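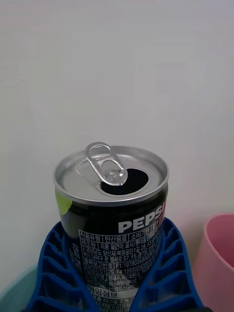
Jelle Stevens

SALTEN, 21 May 2023 – Stemovero has opened orders for its second planning package for beverage handling cells, intended for sites that need a firm equipment budget before the October purchasing round. The package covers arm, gripper, wrist camera and fixtures under a single quotation.

Opened drinks cans are the reference item. An open can has a lifted tab, a thin rim and contents that limit how far it may be tilted, so buyers are asked to specify grip force and tilt limits before choosing an arm. Ribbed plastic holders are quoted separately from the gripper – they wear at a different rate and should sit on their own budget line.

The planning fee is $2,367 per site. Replacement finger sets cost $548, and one order can cover up to 64 cells. Delivery is in 4 stages: site survey, fixture selection, installation and acceptance. Payment follows each stage.

Integration is handled by Baert. Diratix supplies the cost model, which lists power, spare parts and operator training as separate items. Sites with an existing arm may order the survey and fixture stages alone.

Quotation forms are available from the Stemovero sales office.

Recent releases
Stemovero revises spare parts price list
Baert adds acceptance testing for single-arm cells
Diratix cost model: notes for first-time buyers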